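Ticket 3000-178: Evening food walk, wrong meeting point on guest vouchers
Status: Closed
Opened by: Nélida Yáñez
Assigned to: Ibsa Hadgu
Last updated: 3 March 2025

Reported problem
Guests booked on the Rovonby evening food walk are getting vouchers that send them to the old meeting point at the ferry ticket office. The walk has started from the Hafstein Street entrance of the market since February. Two couples waited at the ferry office last night and missed the first three stalls. Sorin Kneževič was guiding and went back for them after the dumpling stop. Both couples have asked for part of their money back.

First checks (Ibsa)
Tour page on our own site shows Hafstein Street. Map pin is correct. Made a test booking for two adults and the voucher came through with the right address. Asked Nélida for the booking references of the guests who went to the wrong place. All of them booked through Olonon, our reseller.

Logged in to the Olonon partner page. The meeting point field there says Hafstein Street too, but the voucher preview still prints the ferry office. Saved the listing again, no change. Cleared the preview and opened it in another browser, no change.

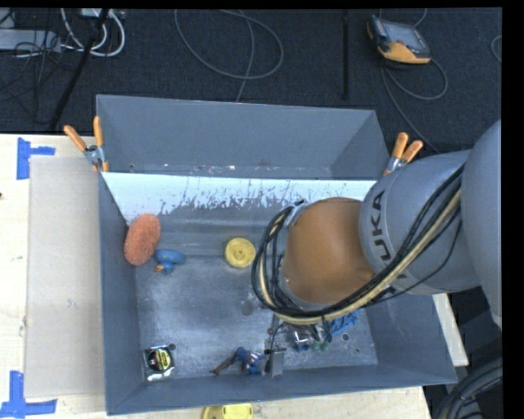 Udden Tours, Guest Support and Bookings

Update (Ibsa)
Found it. The listing has two departure options, the standard walk and the vegetarian walk. Each one carries its own voucher text, and changing the main meeting point field does not touch either. The vegetarian option was fixed in February. The standard one was missed. Pasted in the new text:

"Meet your guide at the Hafstein Street entrance to the night market, next to the fruit juice counter. Please arrive 20 minutes before the start."

Preview now prints correctly for both options.

Vouchers already sent
Olonon does not resend vouchers when the text changes. Pulled the list of upcoming standard bookings and there are 135. Krishnamoorthy Kartha sent all of them a message with the new address and the guide phone number. Four bounced. He is calling those guests.

Refunds
Senad Dimitriou approved a refund of the missed tastings for both couples. One couple would like to join another night instead. Nélida has moved them to the next standard walk at no charge.

Follow-up
- Guides to check the ferry office by phone before leaving Hafstein Street until the old bookings have run out. The desk clerk has our number.
- Check the harbor breakfast tour for the same fault. Ibsa checked, it has only one option and the text is right.
- Add "voucher text, each option" to the route change sheet. Done by Nélida.

Closed by Ibsa Hadgu. Reopen this ticket if another guest turns up at the ferry office.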